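Pipeline capacity booking, Lulau interconnector – what does "interruptible" mean for a small shipper?

hquan_gas
Posted 9:14 am
We are a small shipper with one industrial customer on the Ledesma side of the Lulau line. The operator offered us 18 GWh per month of interruptible capacity from February. Firm capacity is sold out until the next auction round. The tariff sheet says interruptible is billed on nominated volume, but the network code, section on curtailment, says billing is on allocated volume. Which one governs? I asked the operator's desk and got the tariff sheet sent back to me.
Hậu Quan

marinescu_h
Posted 9:52 am
The network code governs. The tariff sheet is an annex to it and says so in the header of the PDF. If you nominate and they curtail, you pay on what was allocated after curtailment. Keep the curtailment notices. The settlement team does not always match them to the invoice.
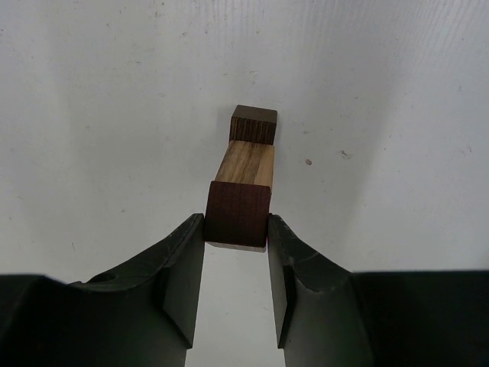

The other thing to check is the notice period. On this line it was two hours for a long time and it was shortened to 45 minutes when the compressor station at Osora came back. A customer running a furnace can't do much in 45 minutes, so read your supply contract before you read the capacity contract.

Dokwood
Posted 10:20 am
Disagree with marinescu_h on the first point. The code governs for the transmission component. The entry charge at Osora is a separate item and it follows the nomination. We were billed that way through the whole winter and our objection was rejected in writing. So the answer is both, depending on which line of the invoice you are looking at.

marinescu_h
Posted 10:41 am
Rejected on what grounds? The entry charge was moved into the transmission component two tariff years ago. If they are still billing it separately on nomination, that is an error and you should take it to the regulator.

Dokwood
Posted 10:58 am
Grounds were that the entry point is jointly operated and the other operator's rules apply on their side of the flange. I don't like it either. The regulator has had our letter for 200 days.

ngoc.d
Posted 11:30 am
You are both describing different contracts. Dokwood has a legacy capacity agreement, signed before the border point was re-metered. Those kept the old entry charge until expiry. A new shipper signs the standard form, and there the entry charge is bundled and follows allocation. Hậu Quan is a new shipper, so marinescu_h's reading applies to him.
Check page one of the agreement. If it says "standard form", you are fine. If it refers to the intergovernmental agreement by date, it is the legacy text and somebody sent you the wrong document.
Ngọc Đặng

hquan_gas
Posted 11:47 am
It says standard form. Thank you. The draft has 224 pages with the schedules and I had not started from the front. 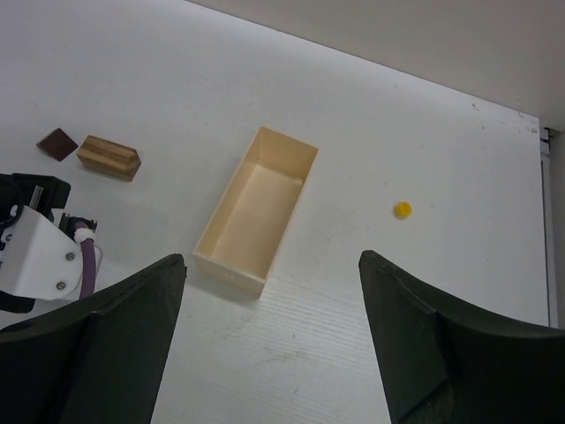
Can interruptible capacity be converted to firm later without a new auction?
Only if another shipper surrenders firm capacity at the same entry point and nobody with an earlier request takes it. The operator keeps a queue and you have to register for it separately – signing for interruptible does not put you on it.

thoa_doan
Posted 1:05 pm
Adding to that, the queue position lapses at the end of the gas year and has to be renewed. We lost ours that way. There is also a credit requirement, which is set on the firm tariff even while you are only flowing interruptible. Ask for the figure in writing.

marinescu_h
Posted 1:22 pm
The credit requirement on the firm tariff is for queue members only. An interruptible shipper outside the queue posts the lower amount.

thoa_doan
Posted 1:36 pm
Correct, I meant for those in the queue. I still would not join it for 18 GWh. The guarantee would cost more than the curtailments, going by last winter's notices.

Dokwood
Posted 2:10 pm
Last winter was mild and the transit volumes were low. If the eastern supply contract is renewed at the full volume, interruptible goes first, and the ministries on both sides have already said domestic customers have priority. I would pay for the guarantee.
ngoc.d, I checked ours and it is the legacy text, article 327 and all. It does not expire for another three years.

hquan_gas
Posted 2:31 pm
I will ask for both credit figures and post them when I have them.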